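Surkholm workshop, wash corner
February 24, 2020

Powder week begins! I've been wanting to get to this since before the break. The wash corner has been treated as the place where rags go in and (mostly) cleaner rags come out, and there's so much more to learn from it than that.

What I want to know: how much of the powder we tip into the drawer gets flushed through, and how much stays behind as that grey-white paste in the corners. The Skungate cotton drop sheets came back stiff again last week, with chalky streaks along the folds. Saoirse Quinlan reckons we're overdosing. I think the drawer is the trouble. Good thing is we can both be right.

Plan for the week is nine loads of plain cotton rags, nothing with oil on it. Three at the full scoop, three at half, three at half with the powder sieved first to knock the lumps out. Same cycle for the lot, warm not hot. Drawer out after each load, scrape what's left onto a tared dish, dry it overnight on the windowsill, weigh it in the morning.

Morning: pulled the drawer and gave it a proper go with the bottle brush before starting, so we're not measuring January's leftovers. Under the softener section there was a ridge of old stuff as hard as plaster. Lovely to get it off — it came away in one long curl and I was unreasonably pleased. Left the siphon cap to soak in vinegar. It needs a firm push going back in, otherwise it rides up and dribbles. (Written on the wall now, but people don't read the wall.)

Load 1, full scoop. Rags in dry at 400 g, which is smaller than I'd like, but it's what fits the drying rack without overlapping. Paste in the back left corner straight away! One wash! I'd expected to wait until load three at least. Scraped and dished, label 1A.

Load 2, full scoop, same corner, thinner smear. I wonder if the first one was still a bit damp from scrubbing and the powder grabbed. Should have dried the drawer with a cloth. Doing that from here on, and load 1 gets an asterisk.

Aside on scooping. The scoop that lives in the tub has no line on it, so a "full scoop" depends on who's holding it. I level mine off with a ruler. Saoirse heaps hers, cheerfully, and then taps it on the rim of the tub, and half of the tap ends up on the machine top. Powder on the top matters more than I'd have guessed. It picks up steam, goes tacky, then somebody stands a tub in it and the whole thing gets walked about. Bhattacharjee's old notes (blue folder, the May pages) have a sketch for a little tray with a lip to fill over, and I think it's a terrific idea. I'll knock one up from the offcut of white acrylic if it hasn't gone into something else.

Also the lids. Lid off, lid left off, powder goes lumpy by Thursday. The clip-down Trostorer bins we use for plaster would be perfect and there are two spare under the bench. Will try one with a scoop tied to the handle and see if it survives the week.

Load 3 running as I write, drawer dried beforehand. The colour of the rinse water through the door looked milky for longer than I'd like, so maybe point to Saoirse on the overdosing. Going to hold a rag back from each load, unrinsed, and do the wrung-water test on them together. Cup of tea first.

Things to sort before tomorrow:
- bottle brush is shedding, get the stiff one from the paint sink
- ruler back on its hook, I've walked off with it again
- ask Saoirse for the small dishes, the big ones swamp the balance
- wipe machine tops before the first load and again after the last
- pipes: somebody should trace the cold feed along the ceiling and tag it. There are so many runs up there and I'd love to know which is ours before we start blaming the water pressure

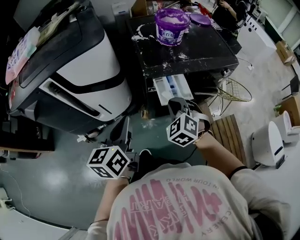
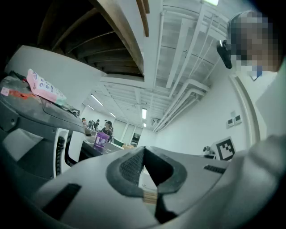 First one: reaching for the drawer, purple tub on top and powder all over the place. Second: pipe runs up on the ceiling.

Load 3 finished, drawer much cleaner than 1 and 2. Dish 3A is on the sill with the others, please don't shift them.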